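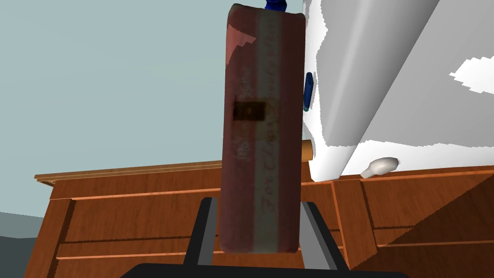

Tall red box, "For Clean" printed up the side.

Greywater on the fruit trees, powder or liquid?
Posted in: Rural and Tank Water

mallee_gate
We moved onto a block outside Irasthorpe in April and the laundry drains straight out to a hose, which the last owners ran down to the citrus. House is on tank water, septic takes the toilet and kitchen only. The lemons look poor. Yellow leaves, brown edges, not much new growth. The soil around them has gone hard on top and water sits on it before it goes in.

I've been using whatever powder was on special. Is the powder doing this or is it just a bad spot? I'd like to keep using the water if I can because we only have the one tank and it was down to the third ring by the end of summer.

dustbowl_deb
Powder is the usual cause. A lot of them are bulked out with sodium salts and that's what ruins clay soil. It seals over the way you've described. Move the hose for a few months, put gypsum down and change to a liquid. We did that at our place and the mandarins came back, though it took a full year.

kero_tin
Liquid isn't automatically better. Some liquids have plenty of sodium too, and some concentrated powders are low. You have to look at the product and not the type. The makers will often tell you the sodium per wash if you email them.

dustbowl_deb
I've emailed three of them and got one answer. Most people are going to stand in the aisle and pick something. If that's what you're doing, pick liquid.

kero_tin
Or pick a powder with a sodium figure on it. I've used Prarker powder for years on heavy clay and my oranges are fine. Front loader, half a scoop.

Wanless
What size is the block and how far is the tree line from the house? Also is the hose in the same spot all the time? Ours was killing one plum tree and doing nothing for the rest, all because I never moved it. I put in a diverter from Zananon with a four-way valve and now I turn it every wash. Paid 415 for the valve, box and fittings, did the trenching myself.

mallee_gate
The hose has been in the same spot since we got here and I'd guess for a long time before that. There's a bit of a hollow where it comes out. The trees are 20 metres from the laundry, slight downhill. Clay, yes. It cracks in summer.

$415 is more than I wanted to spend but I can see the point of it.

Wanless
You can do it cheaper with a hose and a peg. The valve is only there because I kept forgetting.

H_Ellis
I did soil extension work for a long while before I retired, so a few things.

Leaf burn on the edges with yellowing on citrus fits salt, but it also fits wet feet. Water sitting in a hollow on clay will do it even if it's clean rainwater. Before you blame the laundry, dig a hole away from the hollow and one in it and see what the clay does. Drop a dry crumb of each in a jar of tank water and leave it overnight without stirring. If the crumb from the hollow goes cloudy and the other one doesn't, you have a sodium problem and gypsum should help. If neither clouds, gypsum is a waste of your money.

Check the pH as well. Laundry water is alkaline and citrus can't get at iron once the soil goes too high. That gives you yellow leaves with green veins.

Heledd Ellis

dustbowl_deb
That's a good test, I hadn't seen it done with the dry crumb. I just threw the gypsum on.

kero_tin
Agree with all of that. Would add that bleach and nappy soakers should go to the septic or the sewer and never to the trees.

paddock13
Bleach shouldn't go in the septic either. Ours stopped working properly and Kostiuk came out to pump it and the bloke said we'd been killing it with cleaning stuff. $500 later we don't buy any of it.

kero_tin
A bit of bleach in a full-sized tank does very little. People blame bleach for tanks that haven't been pumped in 13 years.

paddock13
Ours had been pumped. I'm telling you what he told me.

Wanless
Can we stay on the lemons.

mallee_gate
Did the jars. The crumb from the hollow had a milky ring around it by morning. The one from up near the shed has slumped a bit but the water is clear. pH strip on the hollow soil says 8.5 or near it, hard to tell between two of the colours.

I've shifted the hose over to the gum trees for now. Gypsum next time I'm in town.

H_Ellis
That's sodium. Fork it over lightly before you spread the gypsum, keep clear of the trunks, and water it in with tank water if you can spare it. Fill the hollow too. Don't feed them until you see new growth.

dustbowl_deb
And change the powder.

kero_tin
Check the powder, then change it if it's high.

mallee_gate
I've got most of a box left. I'll use it up while the hose is on the gums and look at the numbers before I buy the next one.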